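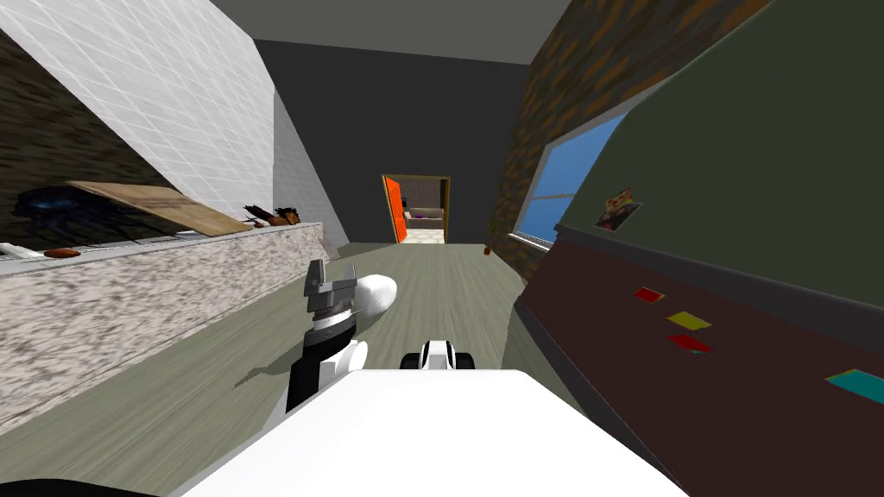
*The hallway. Longer than it needs to be, like most hallways.*

Floors, then. You only think about them when they squeak. Or when you move house and the rug that fitted the old place lies in the new one like a stamp on a parcel.

I've spent most of this autumn thinking about them. Blame July -- a leak, a slow one, under the sink at home in Tilluda. By the time I found it the boards had lifted and the whole kitchen smelt of pond. Out it all came. Then the choosing, which took longer than the leak.

First thing I learnt: colour comes last. Everybody starts with colour. I did. Twelve samples lined up along the skirting, kicked about by the whole household for a fortnight, and all twelve looked the same after dark. What matters is what's underneath. Is it flat? Mine wasn't. A marble put down by the back door rolled to the fridge and stayed there.

So, levelling. Dull, dusty, cost me 200 pounds before a single board went down. Worth it. The shop in Riltard said most of the complaints they get aren't about the boards at all, they're about what the boards were laid on. People skip it because you can't see it.

## Grey, green, or the stuff in between

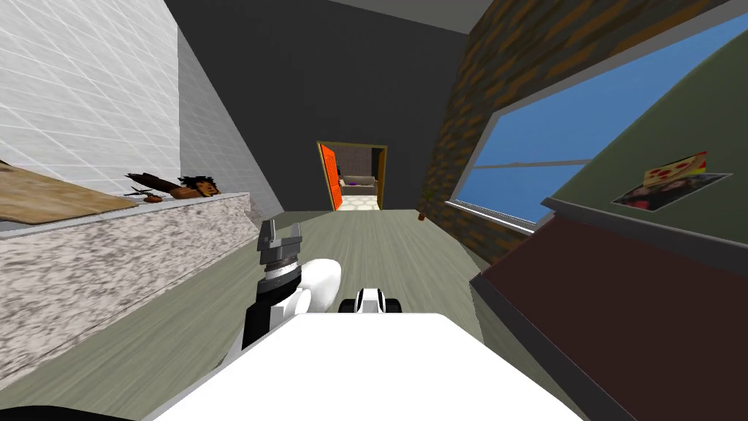 *Grey-green planks, laid lengthwise towards the doorway.*

Which way to run them is the second argument. Old advice says lengthwise, towards the door, and in a narrow room I'd go along with it. Your eye follows the lines and the room feels longer. Run them across and you get a ladder. Some people like a ladder. In a square room it hardly matters, go with the window.

Grey had its years and I was sick of it, everyone was. But a grey with green in it is another animal. Calmer. Goes with wood, goes with white, forgives crumbs. Pan do one, Fitis do one, the Fitis is a touch darker and I went back and forth on it for longer than I care to admit. Took both home. Wet them, walked on them in socks, spilt tea. The Pan marked a little and then the mark went. The Fitis never marked but it was slippy. We have an elderly dog. Pan it was.

Grain is worth a look too. Strong grain shows its repeats -- once you spot the same knot turning up every few boards you will see it until you die. Faint grain hides the joins. Open a few packs and mix them up before you lay anything, I didnt, and there's a patch by the oven I now stand on so I don't have to look at it.

Then the gaps. Leave one all the way round, the boards need somewhere to go in summer. Leave the packs in the room 2 days first, lying flat, heating on as normal. I gave mine one night and got away with it. Wouldn't risk it agian.

And where floor meets wall, decide early. Skirting off and back on is the tidy way. Beading is the quick way and always looks it. Rough walls are the worst of the lot, brick especially, because nothing sits flush. You scribe the edge or you fill it, and filler on brick looks like toothpaste.
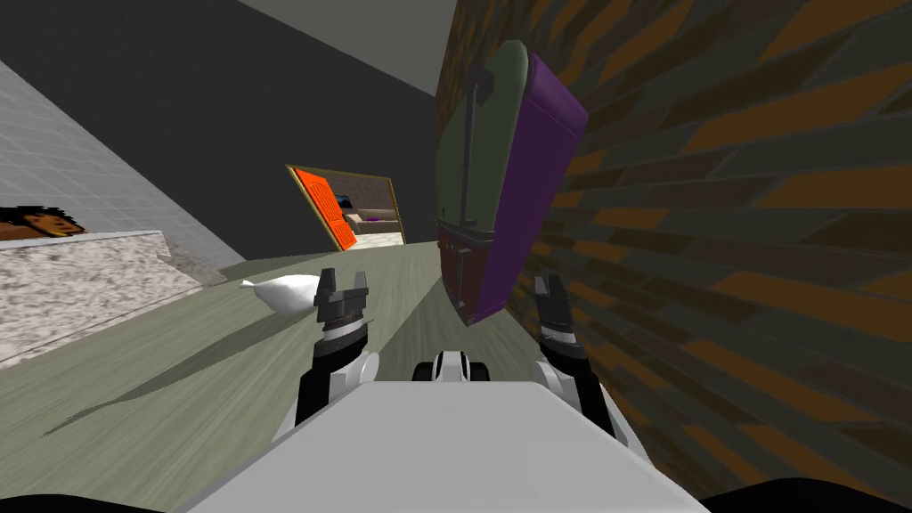

## What it cost, more or less in order

Levelling you've had already. Underlay, 70 pounds, the middle one. The cheap one was thin as a cereal box and the dear one promised silence, which in a house with a dog seemed optimistic. Boards, don't ask. Saw hire, cheaper than I'd feared, and I kept it a day over and they let me off.

Knees, though. Buy the pads. Buy them before the glue, before the spacers, before anything. I used a folded towel for the first half of the kitchen and walked like a crab for a week.

Still to do: the threshold strip, and the bit behind the washing machine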